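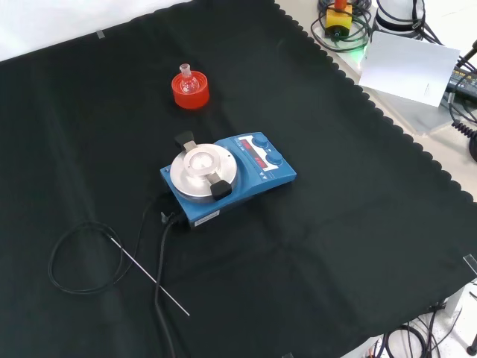 Blog > Workroom > Equipment

I bought a hotplate stirrer in February and I have used it most weeks since. A few people have asked me how it's going, so I'm writing it all down in one place.

I make hand balm and furniture wax. For the first few years I did it on the kitchen stove with a saucepan of water and a glass jar standing in it. It works, and if you make one batch every couple of months I would stay with it. You need to be there the whole time, though. The water level drops, the jar rattles, and if you walk off to answer the phone the oil gets hotter than you wanted. I also got tired of stirring. Beeswax and oil will go smooth if you stir them long enough, but my wrist complained about it afterward.

Vendula Kratochvíl told me to get a lab stirrer. She used to work in one of the school labs in Cillemance and said the schools were always replacing them. I looked at new ones and closed the page. Then I went to Polák, the secondhand place behind the bus station that sells office chairs and scales and whatever else comes out of closed buildings. They had three on the shelf. Two were white and had stains burned into the top. The third was blue and clean, and it came with an aluminum block. I paid $105 for the lot, with the power cable.

It's a blue box with rounded corners, longer than it is wide, with the heating part on the left and the controls on the right. There are two round blue knobs next to a dark panel with red numbers. The upper row is what I asked for and the lower row is what it has reached. When you switch it on, both rows show 888 for a second and then settle down. The first time I thought it was broken. Vendula says it's only checking that all the segments light up.

The block is the part I like best. It's a round piece of aluminum with a raised rim and a round hollow in the middle, and the flask sits down in the hollow. It has a black handle on each side on a short metal bar, so you can lift it off. I still wait until it cools down. The handles are fine but the block is heavier than it looks, and I don't want to be carrying something that heavy and that hot across the room to save ten minutes.

Before that I had never used a round-bottom flask for anything. They don't stand up on their own, so you need somewhere to put them down when they come off the heat. I use a red-orange plastic holder. A rolled dish towel did the job for the first two weeks. The narrow neck is a nuisance for wax. You can't scrape it out with a spatula, so you have to pour while everything is still liquid and then warm it again to get the last of it. If you're thinking of doing the same, get the widest neck you can find.

How I do a batch now:

I weigh the oil first and put it in the flask with the stir bar. Then the flask goes in the hollow and I set the heat. My beeswax starts to go at 62 Celsius, so I set it a bit above that and leave it. The block takes a while to warm through, longer than a saucepan does. I get the tins ready during that time.

When the oil is warm I turn the stirrer on slowly. If you start fast, the bar jumps off center and clatters around, and you have to turn it down to nothing and start over. I add the wax in small pieces through a paper funnel. Grated wax sticks to the neck. Small chips from a knife go in better. Once it's all in I put the speed up a little until there's a small dip in the middle of the surface, and then I can go and do something else in the same room. I don't leave the room with it on.

When it's clear I turn the heat off and keep it stirring for a few minutes. This made more difference than anything else. My balm used to come out grainy about half the time, and I blamed the shea butter. Now I think it was cooling unevenly in the jar. The last several batches have all been smooth, including one with a lot of shea in it.

Then I pour. The stir bar wants to come out with the wax. Přemysl Kadlec showed me how to hold it back with a second magnet on the outside of the glass, and I use one off the fridge. It's a weak magnet and it works most of the time. Twice I have had to fish the bar out of a tin with a toothpick.

Furniture wax is harder. I use the Zivo recipe, the one from the old leaflet with carnauba in it. Carnauba melts a lot hotter than beeswax and the mixture gets thick early. The bar can't always move it. I melt the carnauba with a small part of the beeswax first and add the rest afterward, and the oil last. I also make it in smaller amounts than I used to. I don't put any solvent in it on the hotplate. The leaflet says you can warm turpentine "gently" and I am not going to.

Things I'd tell anyone buying one used:

Ask them to plug it in. Put your hand near the plate and see if it warms up, and hold a paper clip over the middle to see if it twitches when you turn the speed up.

Check the plug where it goes into the back. Mine has a small black connector at the corner and it was a little slack at first. It only needed to be pushed in properly.

Look for a block that matches the flask you want to use. They are sold separately and they cost more than you'd expect for a lump of metal.

Don't trust the number on the display. Mine reads the plate, and what's in the flask is cooler than that. I keep a kitchen thermometer for wax only and check with that. The difference gets smaller the longer you leave it.

Keep the cable where you won't catch it. I have mine coming toward me at the moment, which I know is the wrong way. The outlet is on this side of the room and I haven't bought an extension.

Cleaning is easy enough. Wax drips on the block wipe off with a paper towel while it's slightly warm. I did get some down into the hollow once and it smoked the next time I heated it, so now I look in there before I start. The knobs pick up greasy fingerprints and I wipe those with a bit of dish soap on a cloth. I don't spray anything near the controls.

What it hasn't changed: labels still take the longest. I sell a few tins through Oľga Kováčik's shop and she wants the ingredients printed on every one, in order of weight, and fair enough. I use the Pliltasora sheets, the small round ones, and they don't line up in my printer. If anyone has a template that works, please send it to me.

I've been asked if I would go back to the saucepan. For a quick jar for myself I still do, when I don't feel like washing a flask. For anything I'm selling I use the stirrer. It does the same thing every time as long as I weigh things properly.

Next I want to try a lotion, with water in it, and I've been putting that off because of the preservative. Vilém Gajdoš has lent me his notes and I'm halfway through them. His handwriting is slow going. The fall markets are coming up too, so it may be winter before I get to it. Until then it's balm, the plain one and the one with calendula. The calendula oil has been sitting in the cupboard since July and needs straining this week.

Janka Urban
9/21/20

14 shares | 6 comments

Contact | © Janka Urban | Back to top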